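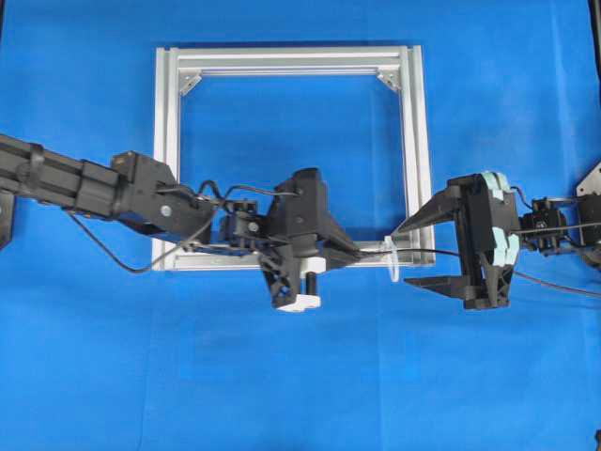
Olholm，5月

致：Merow基金会文体教育资助部
事由：Olholm大学行进乐团建设项目中期进展报告
报告人：Charmaine Cele（项目负责人）
数据与附件整理：Sizwe Baloyi（训练统筹）

一、报告范围

本报告覆盖自上次进展报告提交之日起至本月的工作，内容包括人员招收与编制、乐器采购与维护、队形编排、排练安排、赛事演出、经费使用及下一阶段计划。室内管乐课程由音乐系单独列支，不在本项目范围内，仅在涉及场地和人员重叠时提及。上次报告中标为“待定”的事项，本次逐项给出状态。

二、人员与编制

乐团现有在册队员39人，全部通过本学期的基础行进考核。考核项目为原地踏步、前进与后退的步幅控制、横移时上身朝向保持，以及持乐器状态下的停止动作。管乐声部另加一项行进中长音测试，要求音高在换向前后保持稳定。首次考核中未通过的队员集中在低音铜管和低音鼓，主要问题是后退时步幅逐渐缩短。经补训后重新测试，结果已达到要求。

声部分布仍不均衡。小号和萨克斯声部人员充足，上低音号声部偏弱，行进圆号声部目前由室内乐团队员兼任。兼任队员在期末阶段须优先参加音乐系考试，行进排练的出勤因此有波动。建议下学期招新时将圆号列为优先声部，并接受只有室内演奏经验的报名者，行进技术由本项目负责培训。

旗队与打击乐采取独立分组训练，每周合排两次。旗队队长一职在学期中段更换，交接期间动作谱未及时更新，造成第二曲目中段的抛旗点与音乐重拍错开一拍。现已统一以最新版动作谱为准，旧版收回。

三、乐器与器材

本期采购分两批执行。第一批为军鼓、多音鼓及配套背架，已到货、验收并登记。第二批为苏萨号和行进上低音号，由供应商Tarnik分两次交付，首次交付的乐器中有一支上低音号的第三活塞回弹迟滞，已退回检修，修复后的乐器尚未收到。按合同约定，检修期间供应商应提供代用乐器，该代用乐器已投入排练使用。

鼓皮消耗高于预算编制时的估计。原因有两点：一是室外排练比例提高，温差使鼓皮张力变化较大，调音次数相应增加；二是军鼓声部在曲目中大量使用边击。现改为排练用鼓皮与演出用鼓皮分开，演出用鼓皮只在正式演出前一次合排时换上。此项措施执行时间较短，尚不能给出可靠的节省数据。

木管乐器的低温开裂风险已在上次报告中说明。本期继续执行室外排练不使用木质单簧管的规定，统一改用合成材料乐器。音色差异在室外条件下可以接受，室内录音时仍使用木质乐器。

库房的分区标识和借用登记已完成改版。登记方式由纸质签名改为条码扫描，借还记录每日导出。改版初期有部分乐器盒与内装乐器编号不符，均属早期换盒造成，现已核对完毕并重新粘贴标签。
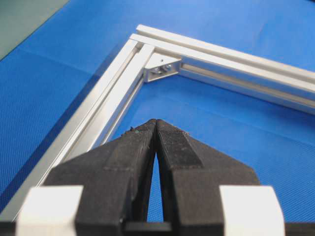

铝型材框架的直角部位

四、曲目与队形编排

本学期的中场表演由三首曲目构成，中间以打击乐过门连接，不设停顿。第一曲以整块队形入场，完成两次展开；第二曲为慢速曲目，以弧线和旗队穿插为主；第三曲以分块旋转结束，最终定格为面向主看台的楔形。

队形图使用坐标法编制，每名队员持有个人坐标册。本期共印制400页坐标册内页，含修订页。修订页以浅色纸区分，发放时同时收回被替换的旧页。实际执行中，仍有队员在雨天排练后自行誊抄内页，并将旧坐标带入新册。针对这一情况，各声部组长在每次合排前抽查关键定格点的坐标。

第二曲的弧线段是目前完成度最低的部分。弧线由中间向两侧展开时，外侧队员的步幅明显大于内侧队员，低音铜管处于外侧，负担过大。编排组将低音铜管调整至弧线中段，小号移至外侧。调整后步幅差异减小，但小号声部离打击乐较远，出现听觉延迟引起的抢拍和拖拍。处理办法是要求外侧声部以指挥手势为准，不以所听到的鼓声为准，并在指挥台一侧增设副指挥。经多次分段练习，起奏已基本对齐，收束处的长音仍不整齐，需要继续处理。

第三曲的分块旋转曾出现相邻两块间距不足的情况。检查后确认为旋转轴心位置标注有误，并非队员执行偏差。轴心已向后移动两步，相关坐标页全部更新。

五、排练安排与场地

室外合排在Du Plessis体育场进行，时间为傍晚17:00以后，与田径队分时使用。体育场的草皮养护期占用了原定的部分时段，养护期间合排转至体育馆北侧停车场，以可水洗粉线画出码线。停车场地面有排水坡度，对步幅训练有轻微影响，不适合进行最终定格点的核对，因此该阶段以音乐与动作同步为主要内容。

每次合排按固定流程进行：热身与基本步伐、声部分练、分段合成、整场连排、讲评。整场连排由看台高处录像，讲评以录像为依据。录像由Sizwe Baloyi按曲目段落编号归档，队员可在训练室的电脑上查看。从录像反馈情况看，横排对齐的改善较为明显，斜线对齐的改善有限。斜线队形需要队员同时判断两个方向的间距，目前的基本步伐训练对此覆盖不足，下一阶段将增加斜向移动的专项内容。

缺勤管理沿用原办法。因考试缺勤须提前报备；未报备缺勤达到三次的队员转为替补，不再安排固定坐标。本期有两名队员因此转为替补，其位置由候补队员接替。

听力保护方面，打击乐声部在室内分练时须佩戴耳塞，室外合排不作强制要求。鼓线正前方的长号声部反映声压较高，拟在下一阶段将其纳入耳塞发放范围。

六、演出与赛事

本期完成校内橄榄球主场中场表演和市民游行各一次。中场表演到场观众人数由体育场方面统计，本项目未另行核算。

中场表演按预定时间入场，退场超时。超时的直接原因是前场打击乐的键盘乐器在草地上推行缓慢，轮组直径偏小。退场路线已改为沿边线硬质跑道绕行，路程增加，但推行阻力减小，两次模拟均在规定时间内完成。更换大直径轮组的方案正在询价，未列入本期支出。

市民游行的路线以缓坡为主。下坡路段队列间距拉大，管乐声部与鼓线脱节，经鼓队长以放慢步伐的方式调整后恢复。游行途中有两段路面铺设砖石，旗队改用简化动作，未发生跌落。游行用曲谱夹在有风条件下翻页不稳，建议今后游行曲目一律背谱。

七、社区与中学合作

按照资助协议，本项目须向本地中学开放部分训练。本期举办开放排练日一次，报名的中学生有200多人，超出体育场跑道内侧可安排的分组容量，因此改为上下午两场。活动内容为基本步伐体验、打击乐入门和旗队基本动作，管乐部分仅安排观摩，未向参加者提供共用吹嘴。

活动后回收的意见表显示，打击乐入门的等候时间过长是主要问题。下一次将增加练习用哑鼓垫，并把该环节拆分为节奏训练与器乐操作两个站点。另有两所中学提出建立固定合作的意向，对接工作由Charmaine Cele负责，目前处于课程时间协调阶段，尚未签署书面文件。

八、经费使用

各科目支出与预算的对应关系见附件乙。总体支出未超出已拨付额度。鼓皮及鼓棒等耗材科目支出偏快，运输科目因一场客场演出取消而有结余。现申请将运输科目结余的30%调整至耗材科目，其余部分保留，用于下学期客场演出。该项调整须经基金会书面同意后执行，在此之前耗材采购仅限于维持合排所需的最低数量。

服装科目尚未启用。原计划采购的帽饰因供货周期不能与演出日程衔接而推迟，现有帽饰经修补后继续使用。肩章和绶带的样品已收到，颜色与校方标准色存在偏差，已要求重新打样。

九、上次报告待定事项的状态

乐器保险：已办理，覆盖范围包括运输途中及校外演出，不包括个人自有乐器。自有乐器的处理办法由队员与学校另行约定。

副指挥人选：已确定，并已参加整场连排。

雨天备用方案：已制定。降雨时木管声部不入场，铜管与打击乐执行简化队形。该方案只进行过一次完整演练，未在正式演出中使用。

客场住宿标准：仍待定，取决于下学期赛程公布后的出行距离。

十、下一阶段工作

完成第二曲弧线段收束处的处理，并以整场录像复核。开展斜向移动专项训练，训练材料由Sizwe Baloyi编写，经各声部组长试用后定稿。收回退修的上低音号，完成验收后归还代用乐器。完成键盘乐器轮组询价，并提交是否更换的意见。招新宣传在假期开始前启动，圆号与上低音号为优先声部。

需基金会答复的事项共两项：一是第八节所述科目调整；二是开放排练日后续场次可否使用基金会名称进行宣传。如对附件数据有疑问，请直接与Sizwe Baloyi联系，其余事项请与Charmaine Cele联系。

附件甲：队员编制与考核记录
附件乙：经费支出明细
附件丙：乐器验收与检修登记
附件丁：开放排练日意见汇总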